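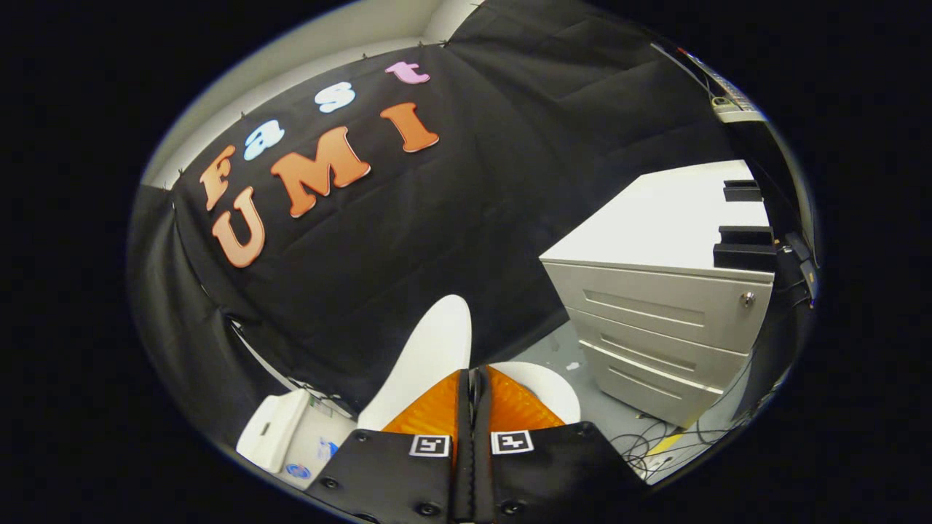 A reader wrote in after the first half of this review to say that the finger screws on theirs had come loose as well, that they had blamed their own assembly, and that they had lost most of a term's recordings before they thought to put a screwdriver on it. They asked if ours had got any worse. It has, and there is now a second fault to report, on the motorised half of the kit, that I would call a safety matter.

For anyone who missed the first part, this is the Testodow two-part gripper kit. You get a hand-held gripper, which a person carries about and uses to show a task, and a matching motorised gripper that goes on the end of a robot arm and is meant to repeat it. Both have two black fingers with square marker tags on them. The camera on the tool watches the tags and the software works out how far open the fingers are. We paid 700 pounds for the pair from Partanen, without the camera. Delivery was quick and everything on the packing list was in the box.

We use it in our workshop at Soltdale for picking up tableware and moving it from one place to another. It's dull work, and a fair test of a gripper.

The loose screws

Each finger is fixed to its carriage with small dark screws. They go into plain plastic, with no metal insert, and there is no thread lock in the kit or any mention of it in the manual. After the first 300 pick-ups I could rock one finger from side to side with my thumb. It did not look loose and it did not rattle. What gave it away was the width reading, which crept wider over the day although the fingers were closing on the same bowls.

The software does not notice this. It takes whatever the tags tell it. If a finger leans outwards by a couple of millimetres, that goes into the recording as a wider grip, and there is no warning. The motorised gripper then copies a grip that is too wide. With us the result was dropped bowls. They slipped out during the lift, nearly always on the same side, and we spent two days looking at the arm and the mount before anyone looked at the hand-held tool.

Tightening the screws cures it for a while. Tightening them hard does not help, as the plastic strips, and I have now stripped one hole. Testodow's support answered on the same day and sent replacement fingers free of charge. The replacements are the same part as the originals. I asked if an insert was planned and was told the suggestion had been passed on.

What we do now:

Check both fingers by hand before each session, with the tool switched off.
Close the fingers fully and write down the reading. If it has moved from the morning's figure, stop.
Use a low-strength thread lock that is marked as safe for plastic. The first one I picked up was not, and it left fine cracks around one hole.
Keep one spare pair of fingers ready, with the tags already stuck on and checked.

The tags are another small grumble. They come as stickers and you place them by eye. There is a faint outline moulded into the finger, but the sticker is slightly smaller than the outline, so two people will put it in two slightly different places. Calibrate again after any change of finger. The manual says this is optional. I would ignore that.

The restart fault

The more serious problem is with the motorised gripper. If power to the arm is cut while the fingers are open, and then comes back, the gripper closes. It does this on its own, at full speed, before the control software has connected. The emergency stop on our arm cuts power to the tool, so the order of events is easy to picture. Something jams, you press the stop, you reach in to clear the jam, somebody resets the stop, and the fingers shut.

It happened to us once with a hand near the fingers. There was no injury, only a pinch and a red mark. The motor is small and the fingers give a little. On a stiffer set of fingers, or with a sharp object half held, I would expect worse.

I repeated it afterwards with a foam block in place of a hand. It closed every time. The mount we use is from Fetico and I wondered if its wiring was to blame, so I ran the gripper from a bench supply with the mount removed. It did the same thing. The cause seems to be a homing move that runs at start-up so that the motor can find its closed position. A homing move is common enough. One that runs at full speed with no delay, no light and no sound is poor design, and the manual says nothing about it in the safety pages. There is one line on it in the section on calibration.

Testodow have since released a firmware update, version 3, that slows the homing move down. I have installed it. The fingers now close slowly enough that you could get your hand out, and there is a short pause first. They still close without being asked. There is no setting to turn this off or to make it open instead.

Our rule is that the gripper's own plug comes out before anyone reaches in, and the person who has reached in is the one who puts it back. It has added a minute or so to every jam. I'd suggest the same to anyone with this kit, whichever firmware they have.

What is good about it

The hand-held tool is comfortable. The trigger is light and I can use it for most of a morning before my wrist complains. It copes well with awkward shapes, and curved white crockery, which gave our old gripper a lot of trouble, is held firmly when the fingers are tight. The recording software starts first time and saves files in a format that opens elsewhere. Spare parts are cheap.

Would I buy it again? The hand-held half, yes, with a tube of the right thread lock in the same order. The motorised half I would leave until the homing move can be switched off. Partanen sell the two separately, though you have to ask, as only the pair is listed.

If you already own one, check the firmware number on the start-up page before you next use it. Ours arrived with the old version, and the update does not install by itself.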